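Clakby Kitchen Notes
8/14/21

OK so a few of you asked what I ended up doing about the fruit. Short thread, grab a snack.

For years the fruit lived in one of those deep ceramic bowls. Big mistake! Everything at the bottom got squashed and forgotten, and I'd find a sad soft thing down there whenever I went looking for a lemon.

Then in March I gave up on the bowl and started looking at open shelves. The one I kept coming back to was the Bosonen mesh shelf, and I dithered over it for weeks because I really didn't want another thing to dust.

(Yes, I measured first. The spot I had was 314 mm deep and the shelf is 300. I was weirdly proud of that.)

What I like about black wire mesh for fruit is that air gets in from the sides and the back, and you can see what you have without moving anything. The wooden shelf at the bottom is nicer than bare wire too, bananas hate sitting on wire.

And then a yellow basket for the bottom compartment. I wanted plastic with holes so I could just run it under the tap. Mesh shelf, white table, yellow basket:
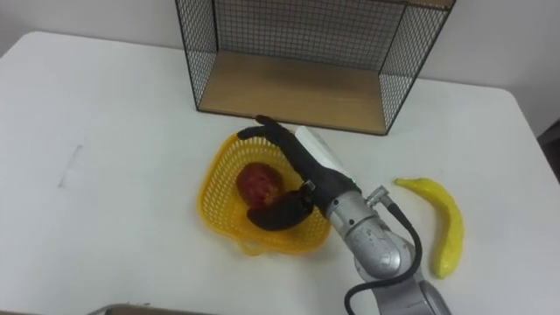
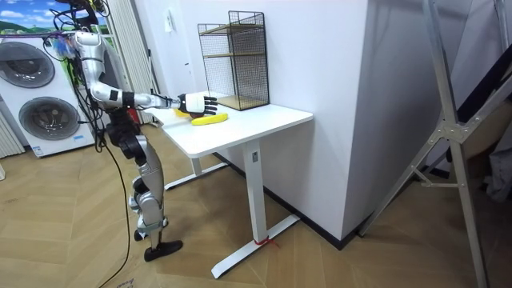
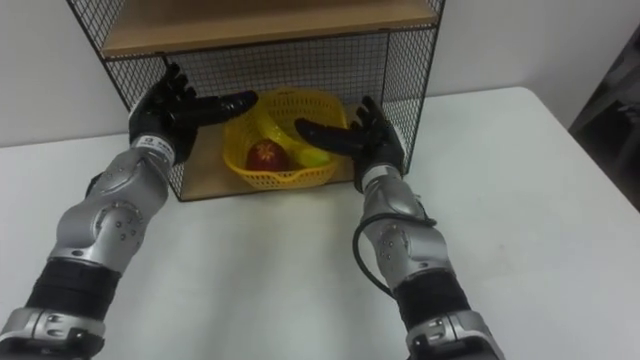
Ratanaporn replied that bananas shouldn't be anywhere near apples, basket or no basket, and that hers go brown in a couple of days if they so much as share a shelf.

Fair point, and I should've said so. Apples do push bananas along. If I've bought a whole bunch I hang it somewhere else, and the basket gets apples plus whatever I'm going to eat by tomorrow. If the bananas are still green I put them in with the apples on purpose, it's the best trick I know.

Someone else asked about the basket size. Small! That's my whole system now. When it's full I don't buy more fruit. I used to come home with 9 peaches because they were on sale and then eat maybe two of them.

Cost, for the people who always ask (you know who you are): I had a Cleneck voucher to use up, so shelf and basket together came to $93 less than the fancy tiered stand I'd had bookmarked. I'm still a little smug about it.

Cleaning: basket gets dish soap and warm water once a week. The mesh gets a dry paintbrush in the corners, then a damp cloth. Don't soak the wooden part, just wipe it and let it dry standing up.

The upper shelf is still up for debate. I tried onions up there and the papery skins went everywhere, so that's a no. Garlic was OK. Right now I'm leaning toward tea tins, but then I'd have to move the tea drawer, and then what goes in the tea drawer??

Oh, and if you're putting one of these on a white table, stick little felt pads under it. Mine left a mark on the old countertop before I thought of that.

Going to go slice a mango. Tell me what's on your top shelf, I need ideas.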